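3.2 Tyre wear and lap time on the short oval

The second set of runs was made at the Karemdale oval in July, using stock cars prepared by the Takico and Bukhari teams. The track is short and nearly flat, with tight corners at both ends, and drivers spend a large share of each lap either braking or waiting to get back on the throttle. Wear on the right front tyre was therefore expected to be higher than at the longer track discussed in Section 3.1.

Each team ran 7 stints on new tyres. Lap times were taken from the timing loop at the start line, and tread depth was measured in the pit lane at the end of each stint. Across both teams this gave 660 timed laps. Laps run under caution, and the first lap out of the pits, were left out of the count.
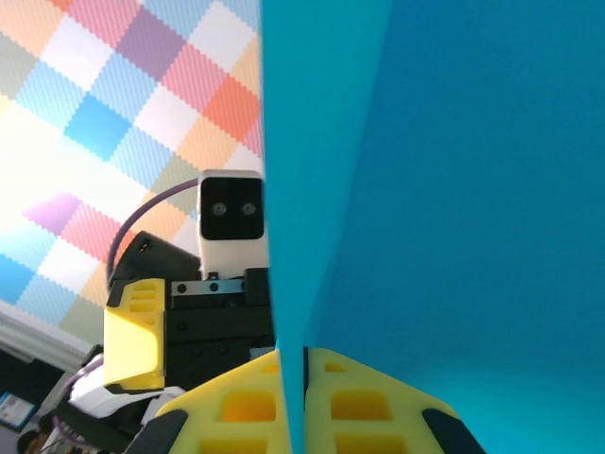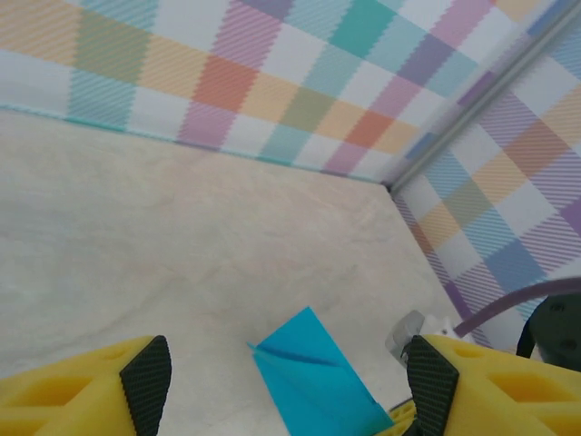 Figure 4. Left: folded turquoise sheet. Right: pale tabletop and checked walls.

Lap times rose slowly over the first part of a stint and then more sharply. The change came earlier for the Bukhari cars, whose drivers braked later and harder into the first corner. The Takico drivers gave up a little time at the start of each stint but were quicker at the end of it. Over a full stint the two approaches came out almost level, and the choice between them would depend on when a caution was likely to fall.

Traffic made a clear difference. A car that followed another closely for more than 10 laps lost pace sooner than one running alone, even when the two had started the stint with matched tyres. Drivers put this down to sliding at the front in the middle of the corner. The tread readings agree with them -- the outer shoulder of the right front was always the most worn part in these stints.

We also fitted the Stisik model to the Karemdale data. It followed the early laps well but placed the sharper rise too late, in the worst case by seven laps. The model was built from runs on longer tracks and treats wear on the straights and in the corners alike. A separate term for braking reduced the error for the Takico cars. For the Bukhari cars it made little difference, and we return to this in Section 4.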